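# The song my neighbor plays at six in the morning

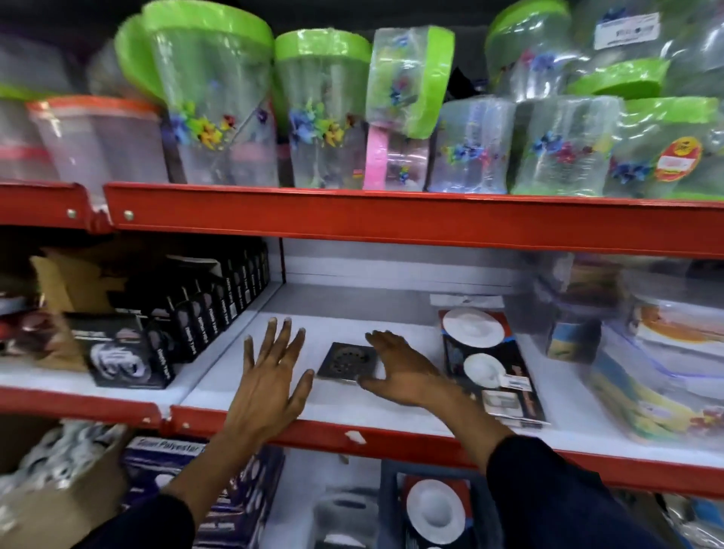

**Category: Music and Listening**

My neighbor Hamisi Mwakalinga has a small radio in his kitchen, and our kitchens share one wall. For the first months I was a little angry with this wall. Then in February he played a song that I did not know, a slow one, with a man singing almost without instruments, and I stood with the kettle in my hand until it finished.

I asked him about it on the stairs. He told me it is from a record called "Olutier" by Bello Olaniyan, and that it is a devotional song, the kind people in the singer's family sang before the first meal of the day. Hamisi does not share the religion of the song. He said he likes how the man breathes.

I have now listened to this record more than any other this year, so I want to write down some things about it. I am not a musician. I took piano lessons for 3 years as a child and I remember mostly the smell of the teacher's room.

## The voice

The title song is long. For the first part there is only the voice and one low note held by something like a harmonium. I read in the booklet that it is played by Halima Oyewole, who also arranged the record. She does very little, and she does it late. When you expect the second chord, it does not come, and you begin to listen to the voice in a different way, like when a person in the room starts to speak more quietly.

Bello Olaniyan is not a young singer. On the high notes there is some sand in his voice, and in two places he goes a little under the note and climbs up to it. My brother-in-law Ravinder, who knows much more than me about recording, says that today this would normally be corrected with a computer. I am glad they left it.

The words are in a language I don't speak. The booklet has a translation, but it is printed very small, in gray on brown, and I had to take it to the window. Many lines are names or titles: the one who opens, the one who waits, the one who gives the rain back. I tried to follow with my finger and I always lost my place near the middle, where he repeats one line with small changes.

## The other songs

The second song, "Adis", is faster and has hand drums. Many people will prefer it, I think. For me the drums are too close, as if the microphone was inside them. "Obi" is a lullaby and very short. I would like it to be longer.

There is also a new version of the title song, made with a full choir and a string section. It was produced by Suleiman Nwachukwu, and this is the one you may have heard in shops. It is well made and the choir is beautiful at the end. But the harmonium note is gone, and I miss it every time. When I played both versions for my wife she chose the choir immediately, so please don't trust only me.

## Where I bought it

I ordered the CD from Bostier, a small shop that sends by mail. They had 41 copies left when I wrote to them, and mine came with a handwritten number, 29, on the back. I don't know what the number means. The plastic case was cracked in one corner but the disc plays well.

The video of the old version had 634 views when I found it. It shows only the record cover for the whole song, so you can close your eyes and miss nothing.

Last week I finally gave Hamisi a copy, to say thank you. He was surprised, because he only knew the song from the radio program and had never heard the rest of the record. Now he plays "Adis" in the morning, with the drums, quite loud. I will ask him if he can begin with "Obi".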